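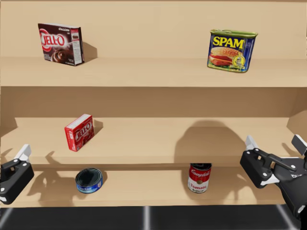 Marichka Moroz, recording secretary
August

Home | Minutes | Hardware | Members | Contact

Kiltville Home Server Group -- minutes

Present: Irja Toivonen (chair), Marcus Fitzsimmons, Begoña Pastor, Rosario Marras, Marichka Moroz. Start 7:10 p.m.

1. Last minutes. Approved with one fix: the spare power supply went to Rosario, not Marcus.

2. UPS replacement. The Cotel unit in the rack failed its self-test twice. Marcus priced a new battery pack at $40 and a refurbished 900 VA unit from a seller in Irkport at more than the group wants to spend. Begoña asked if the battery tray is still the original part. Marcus will check. Agreed to buy the battery pack.

3. Backup box. Rosario moved the nightly backups to the machine called Shirazi. The first full run took 543 minutes over the old gigabit switch. Irja thinks the switch is fine and the checksums are the slow part -- Rosario will run it once with them turned off and report back. The log shows 1534 skipped files, nearly all of them temp files. Exclude list to be updated.

4. Fan noise. Begoña swapped the two rear fans on the rack server. Temperatures are up a little under load. She will leave them in until next meeting. Marcus would like the old fans kept.

5. Shared parts list. Out of date again. Members to send Marichka any drives, cables or rails they want to lend or give away.

6. Other business. Irja can't host next month. Rosario offered his garage, start time 7:30 p.m.

Adjourned 8:25 p.m.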